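Workroom upkeep, part two

13th October

Part one dealt with the window seals. The next job was dust, which I had been putting off until the heating came on. Warm air lifts whatever has settled, so I wanted the surfaces done first and the carpet last.
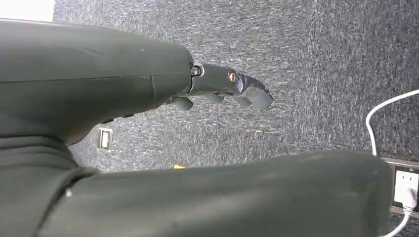 My order of work is top to bottom, with a dry microfiber cloth and then a barely damp one. Pale surfaces hide dust well and dark ones do not. The long dark gray arm segment has a light film on it and paler smudges along its upper edge, and that kind of finish streaks if the cloth is too wet. I fold the cloth in four and turn it often. Scuffs I leave alone.

The vacuum is a Brokby upright with the brush bar switched off. With the bar on, it throws grit forward on short pile. 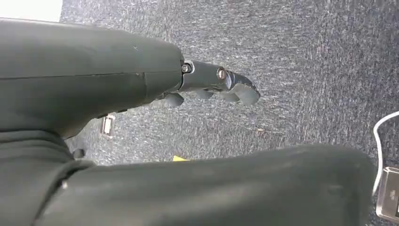
Floor

The carpet is low pile, gray with blue-gray, charcoal and white flecks. The pattern makes lint hard to see from standing height, so I go by overlap instead: slow passes, half a head width each, then again at right angles. Total time was 22 minutes.
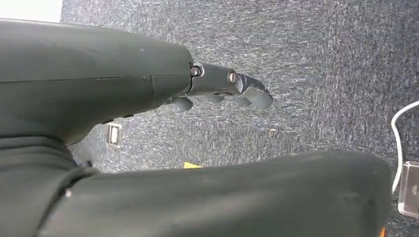

Edges take longer. I used the crevice tool along the baseboard and finished with a stiff hand brush.

Shelving

The slotted unit is the slow part – thin boards, narrow gaps, and uprights down the middle that stop a cloth from going straight across.

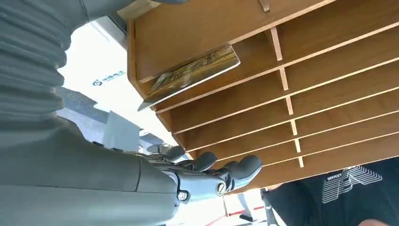 A 40 mm paint brush reaches in well enough. I work from the top slot down and keep the vacuum hose under the brush. Cards and loose sheets come out first and go back in the same slots. Wax on the side panels can wait until later in October.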